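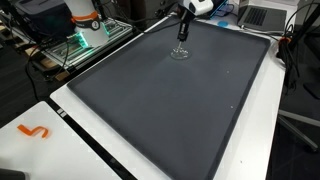
3. What we spent it all on

So, money! We started in September with 3,842 pounds, and I'd already spent most of it in my head by lunch. Crescencio wanted the Faklow gripper, I wanted two Revow ones (still do), and Ifigeneia kept asking who was paying for the cables. Fair point, as I'd put down 14 pounds for those and the real bill came to 96.

The arm was on loan from the department, so our biggest buy was the Skernon controller at 1,220. Next time I'd get the quotes in first and ring Petridis about spares before term starts.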